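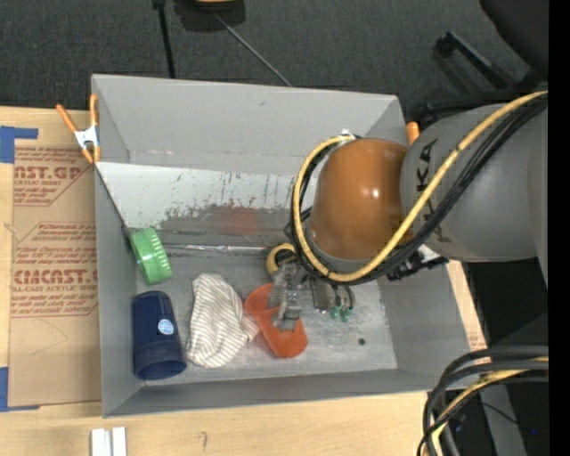

Most of the advice you'll read on getting stains out of plastic was written by somebody who wiped one tub once, on a good day, and then typed it up. I've been cleaning plastic bins, cups and storage boxes for a long time, first in a rental kitchen and then in a garage workshop, and I don't believe half of what I'm told anymore. Baking soda is supposed to fix everything. So is vinegar, and so, God help us, is mixing the two, which leaves you with slightly salty water and a sense of having done something. The trouble is that "stain" covers a lot of different things. A gray bin with rust-colored and dark marks over a scuffed wall, like the one in the photo, could have two or three separate problems on one panel, and no single paste is going to deal with them all. So before you buy anything, find out what you've got.

Start with a fingernail

Dry bin, good light, fingernail. If the mark lifts or smears, it's on top of the plastic and dish soap will probably do it. If your nail catches in a groove, that's a scratch with dirt packed in it, and you can scrub the color out but the groove stays. If it's perfectly smooth and doesn't budge, the color may have gone into the plastic itself. Tomato sauce does this. So does turmeric, as anyone who has packed leftovers will know.

I skipped this step for years and used the same scrub on everything. I have a shelf of cloudy containers to show for it.

Rust marks

Real rust on plastic usually comes from something left sitting there: a can, a box of screws, a steel wool pad. It responds to acid. Plain white vinegar on a paper towel, laid flat on the mark and left for 20 minutes, will soften a light one. Lemon juice works the same way and costs more. For a heavy one, a powdered cleanser with oxalic acid is the thing that does the job, and you should wear gloves and read the label, and keep it well away from anything you eat out of.

Don't use bleach on rust. I've seen this recommended on more than one tip page, and it can set the stain darker than it was. Don't use bleach after the vinegar either, or before it, or anywhere near it. The fumes are dangerous and no bin is worth it.

Black and gray scuffs

These are mostly rubber, shoe soles or metal rubbed off on the surface. A white melamine sponge takes them off, and I'll admit that grudgingly, having called those sponges a racket for years. They are very fine sandpaper, though. On a matte bin you won't notice. On a glossy cup or a clear lid you'll have a dull patch forever, so try the underside first.

Rubbing alcohol is good for marker and for the gray film that builds up where hands go. Acetone and nail polish remover will melt some plastics. I once put a thumbprint in the lid of a Merneden storage tub that way, and it's still there.

Food color in cups and tubs

Sunshine is the one old tip I expected to be nonsense. You wash the tub, leave it wet, and set it outside in full sun for an afternoon. It took most of the orange out of a white container that had held curry sauce. It won't do much for plastic that was brightly colored to begin with, except fade it, so leave the kids' cups indoors.

My neighbor Sowmya Krishnan swears by wiping a tub with cooking oil before the sauce goes in. I tried it with 3 matching tubs — one oiled, one rinsed in cold water, one left alone — and a batch of marinara overnight. The oiled one came out a little paler. The other two looked the same to me. Is that worth greasing a tub every time you have leftovers? I don't think so, but she has nicer tubs than I do.

Denture tablets, on the other hand, I can recommend for tall cups you can't get a hand into. One tablet, warm water, an hour, then wash it properly. The store brand is fine.

Smells

Newspaper crumpled in a closed box is the usual suggestion. It helps with damp. It did nothing for a bin that had held fertilizer, and neither did coffee grounds, which only made it smell like fertilizer and coffee. What worked was hot water and plenty of dish soap, done twice, and then leaving the bin open in the shed from May until the end of summer. Slow, but free.

Be wary of the sprays. Grasatano's plastic refresher and the Tatell one both smell strongly of fake lime, and when the lime wears off, whatever was under it is back.

Things I've stopped doing

Dishwashing anything that doesn't say it can take it. The top rack is not a magic zone, and I've pulled out lids shaped like potato chips.

Toothpaste as a polish. The whitening kind scratches, the gel kind does nothing, and you spend ten minutes rinsing mint out of the corners.

Boiling. Some plastics stand it and plenty don't, and there's no telling by looking.

When to leave it alone

Saulius Navickas, who let me share his workshop for 4 winters, never cleaned a parts bin beyond knocking the grit out and wiping it with a damp rag. His view was that a bin for bolts is clean when the bolts come out clean. I've come around to that for anything in the garage. Stained gray plastic holds things exactly as well as spotless gray plastic.

Food containers are a different matter. If the inside is deeply scratched, or sticky after washing, or the smell survives a second soak, stop putting food in it. Mine go out to the garage and hold drill bits.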